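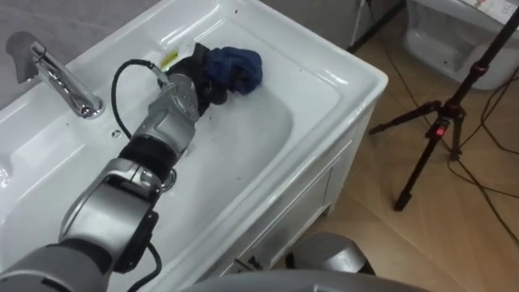 Mirent 遠隔教示グループ
オペレーター採用担当

遠隔教示オペレーター(水まわり作業)募集要項

Mirentでは、双腕ロボットの遠隔教示を担当するオペレーターを募集します。配属先はKistasix(家庭内作業の教示データを整備する社内プロジェクト)の水まわり班です。募集人数は9名、勤務地はHartono実験棟です。

1. 業務の概要

オペレーターは操作卓に着席し、左右の手で操作アームを動かします。操作アームの姿勢は作業側のロボットに逐次伝送され、ロボットの腕とグリッパーがこれに追従します。オペレーターが布をつまむ動作をすれば、ロボットが布をつまみます。このときの関節角、グリッパー開度、頭部カメラおよび外部カメラの映像を同期して記録したものが教示データになります。

記録の単位は「試行」と呼びます。ひとつの試行は、初期配置の確認に始まり、作業の実施、終了判定、ラベル付けまでを含みます。操作そのものより前後の確認に時間がかかる課題もあります。

操作卓は作業側と別室にあります。作業側の様子は映像で確認しますが、課題によっては同室で直接目視しながら操作する場合があります。同室操作では、ロボットの可動範囲を示す床の線の内側に立ち入らないでください。

2. 対象となる課題

水まわり班が扱う課題は、洗面台での布の取り扱いが中心です。代表的なものを挙げます。

布の投入:グリッパーで保持した布を洗面ボウルの中に入れ、所定の位置で放す。

布の浸漬:水を張ったボウルに布を入れ、押し込み、水を含ませる。

布の持ち替え:一方のグリッパーで持った布を、もう一方のグリッパーに渡す。

布の引き上げ:水を含んだ布をボウルから持ち上げ、滴下が収まるまで保持する。

水栓操作:シングルレバー水栓のレバーを動かし、吐水と止水を行う。

片付け:ボウル内に残った布や小物を取り出し、指定の容器に移す。

課題には片腕で完結するものと、両腕を使うものがあります。片腕の課題では、使わない側の腕を待機姿勢に置きます。待機中の腕も洗面台の縁やキャビネット前面に接触することがあるため、操作中は両側に注意を配る必要があります。とくに胴体を洗面台に寄せた姿勢では、待機側の肘の逃げが小さくなります。

布は形が一定しません。同じ布を同じ位置に置いても、しわの寄り方が変われば把持点が変わります。本プロジェクトでは把持点を細かく指定しません。オペレーターがその場で選んだ把持点と、そこに至る腕の経路を記録の対象とします。手順書に書いてあるのは開始条件、終了条件、禁止事項だけです。

3. 操作上の要求事項

以下は研修で習得する内容ですが、応募前に目を通しておいてください。

3.1 速度

操作アームを速く動かしても、作業側の腕は設定された上限速度でしか動きません。上限を超えた入力は追従遅れになり、記録上は不自然な軌道として残ります。遅れの表示が黄色になったら手を緩め、赤になったら停止してください。赤表示を含む試行は原則として無効です。

3.2 接触

洗面ボウルは陶器です。グリッパーの先端をボウルの底や壁面に強く押し当てないでください。布を押し込む動作では、布を介してボウルに力がかかります。操作アームには反力の一部が返りますが、実際の力より小さく感じられるように調整されています。手応えが軽いうちに動きを止める習慣をつけてください。

排水口とオーバーフロー穴の周辺では、布の端が引っかかる場合があります。引っかかりを感じたときは引く方向を変え、それでも外れなければ把持を解いて試行を終了します。無理に引き抜いた試行は、布が抜けたかどうかにかかわらず失敗として記録します。

3.3 水位

浸漬課題では、ボウルの水位を開始条件に含めます。水位の調整は作業側の補助員が行います。グリッパーの浸水許容範囲は機体ごとに定められており、手首から上を水に入れることは禁止です。布が深い位置に沈んだときは、先端で寄せてから持ち上げてください。

3.4 ケーブル

腕の外側を通るケーブルは、手首を大きくひねると張ります。手首の回転量は操作画面の下部に表示されます。張りが見えた時点で逆方向に戻してください。床面のケーブルと三脚の位置は補助員が管理しており、オペレーターが作業側に入って動かすことは認めていません。

3.5 視界

頭部カメラの映像では、腕自体がボウルの底を隠すことがあります。前腕が手前から斜めに入る姿勢では、手首の陰にある排水口や布の端が見えません。外部カメラに切り替えて確認するか、腕を一度引いて見直してください。映像が見えないまま、前回と同じ位置にあると仮定して把持する操作は、教示データとして使えません。濡れた陶器の反射で布の輪郭が読みにくい場合も同様です。
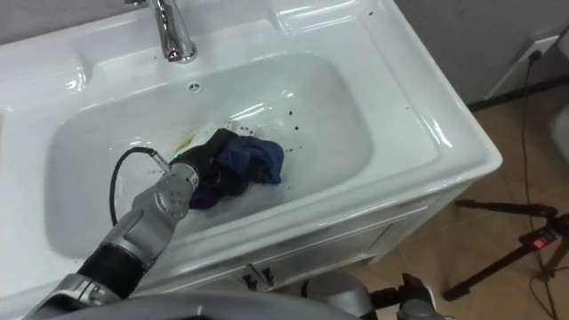 浸漬課題。水を張ったボウル内で濃紺の布をグリッパーで保持している。

4. 試行の記録とラベル

記録には社内ツールRusaを使用します。試行の開始と終了はフットペダルで入力します。ペダルを踏み忘れた試行は後から切り出せないため、再実施になります。

終了後、オペレーターは次の項目を入力します。

結果:成功、失敗、中断のいずれか。成功の基準は課題ごとの手順書に従います。

把持のやり直し:有無と、あった場合の理由。滑り、把持点のずれ、布の重なり、視界不良から選択します。

接触:ボウル、水栓、キャビネットへの意図しない接触の有無。

特記:自由記述。ひとつの文で足ります。

把持のやり直しがあっても、最終的に終了条件を満たしていれば成功とします。やり直しの動作は学習側で必要なデータになります。きれいに見せるために試行を途中で打ち切り、最初から撮り直すことはしないでください。失敗した試行も削除せず、失敗のラベルを付けて残します。

失敗を多く報告したことが評価で不利になることはありません。逆に、映像と一致しない成功ラベルが繰り返し見つかった場合は、再研修の対象とします。

新任オペレーターの教示データは、累計400試行に達するまで検収担当が全件確認します。以降は抜き取り確認に移ります。中断した試行もこの数に含めます。

5. 勤務条件

雇用形態:契約社員またはアルバイト。応募時に希望を記入してください。職務内容は同一です。

勤務時間:シフト制。最終シフトは19時に終了します。終了時刻までに機体を待機姿勢へ戻し、ボウルの排水を確認したうえで退室してください。残試行があっても延長はしません。

連続操作:休憩の間隔はRusaが管理し、規定時間に達すると次の試行を開始できなくなります。手首や肩に違和感がある場合は、規定時間の前でも申し出て交代してください。

勤務開始:3月の研修から参加できる方を優先します。途中参加も可能ですが、研修は個別対応になるため開始が遅れる場合があります。

給与:応募区分および経験に基づき、面談時に書面で提示します。研修期間中も同額を支給します。交通費は社内規定により支給します。

服装:袖口が操作アームに掛からないもの。指輪、腕時計、ブレスレットは操作中に外してください。同室操作のある日は滑りにくい靴を着用してください。床面が濡れることがあります。

健康診断:会社指定の医療機関で受診していただきます。費用は会社が負担します。

6. 応募資格

必須条件

両手で別々の動作を継続して行えること。利き手は問いません。

画面上の立体的な位置関係を把握できること。矯正視力で差し支えありません。色の識別については、操作画面の警告表示を記号表示に切り替えられるため、条件としません。

日本語の手順書を読み、試行の特記事項を日本語または英語で記述できること。

手順を変更したいと考えたとき、変更する前に班長へ連絡できること。

あると望ましい経験

産業用ロボットのティーチング、遠隔操縦機器または建設機械の操作、クリーニングや縫製など布を扱う業務、試験設備での測定や記録。

ロボットの操作経験がない方の応募も受け付けます。家事の経験は選考で考慮しますが、人の手で効率のよい動きがグリッパーでもそのまま通用するとは限りません。指で布をすくう、手のひらで押し広げるといった動作は、グリッパーでは別の動作に置き換えることになります。経験者の方にも研修は全課程を受講していただきます。

プログラミングの知識は不要です。学習モデルの設計や評価に関わりたい方は、別途掲載している技術職の募集をご覧ください。本職種から技術職への異動制度はありますが、異動を保証するものではありません。

7. 研修

研修は座学、模擬操作、実機操作の順に進みます。

座学では、非常停止の手順、可動範囲、水と電気を同じ場所で扱う際の注意を説明します。洗面台の近くには壁面コンセントと床配線があります。漏水を見つけた場合の連絡順序は、実機操作に入る前に口頭で確認します。

模擬操作では、乾いた布と空のボウルを使い、把持、移動、解放を繰り返します。この段階で操作アームの位置合わせを行います。腕の長さや座高に合わせた設定値は個人ごとに保存され、次回以降は着席時に呼び出します。

実機操作では、指導員が隣に着席し、2系統ある非常停止のうち1系統を指導員側で保持します。水を使う課題は実機操作の後半から始めます。濡れた布は乾いた布より重く、持ち上げた直後に揺れます。揺れが収まる前に手首を返すと水がボウルの外へ飛ぶため、静止を待つ間合いをここで身につけます。

各段階の終わりに実技確認があります。基準に達しない場合は同じ段階をもう一度受講できます。

8. 選考の流れ

書類選考ののち、Hartono実験棟で実技体験と面談を行います。実技体験では、操作アームで布を持ち上げ、ボウルに入れて放す課題を行います。事前の練習は要りません。成否よりも、映像の確認の仕方、指示を受けたときの停止動作、終了後の申告内容を見ます。

実技体験の試行は選考の目的にのみ使用し、教示データには組み入れません。記録は選考終了後に消去します。

結果は合否にかかわらず、応募時に登録された連絡先へ通知します。個別の評点は開示していません。

9. 記録されるデータについて

勤務中に記録されるのは、作業側のカメラ映像、ロボットの関節およびグリッパーの値、操作アームの入力値、フットペダルの時刻、入力されたラベルです。操作卓側にカメラはありません。同室操作では外部カメラに手足や衣服が写る可能性があります。写り込みのある映像は、加工または除外の処理を経てから学習側に渡します。

操作者の識別子は、設定値の呼び出しと検収のために試行に付与されます。学習側に渡すデータでは別の番号に置き換えられ、氏名との対応表は採用担当が管理します。退職後の扱いは雇用契約書の別紙に記載しています。

作業側の映像、手順書、機体の構成は社外秘です。私物の撮影機器は実験棟の入口で預けてください。

10. よくある問い合わせ

在宅での操作は可能か。
できません。通信遅延の条件を満たすため、操作卓は実験棟内に限定しています。

左利きでも支障はないか。
ありません。課題ごとに主に使う腕が指定されている場合がありますが、左腕主体の課題も用意しています。

眼鏡のまま操作できるか。
できます。標準の操作卓は平面モニターを使用します。ゴーグル型の表示装置は一部の課題に限り、希望者のみが使います。

手が濡れる作業はあるか。
操作担当にはありません。布の交換、給排水、床の拭き取りは補助員の担当です。補助員の募集は今回行っていません。

副業での応募は可能か。
可能です。ただし、同種の教示データを作成する他社業務との兼務はご遠慮ください。

ノルマはあるか。
試行数の下限は設けていません。1シフトで実施する課題と順序は班長が割り当てます。

11. 応募方法

本サイトの応募フォームから、職種欄で「遠隔教示オペレーター(水まわり)」を選択して送信してください。履歴書の書式は自由です。関連する経験がある場合は、扱った機器の種類と担当した作業を具体的に記入してください。機器名を公開できないときは種類だけで構いません。

実技体験時に配慮が必要な事項(座面の高さ、休憩の間隔、筆談など)があれば、備考欄に記入してください。

定員に達した時点で受付を終了します。受付終了後に届いた応募書類は、次回募集時の案内を希望された方の分を除き、社内規定に従って廃棄します。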